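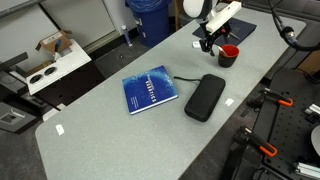
*The arm at the far end of the test table, its gripper beside a red-lined cup.*

The Hatley arm from Daltwood is offered to colleges and small workshops at £3750, with the gripper included. A second gripper costs a further £379. Support is provided by telephone until 5 p.m.

Leidy Muñoz, who led this review, set the arm to work among ordinary articles: a cup, a folder, a zippered case and a thick blue book on robotics. The printed guide is clear on setting up -- less so on changing the grip for narrow objects.

Jhosep Mamani of Daltwood confirmed that a revised guide will be issued in November. Existing owners will receive it free of charge.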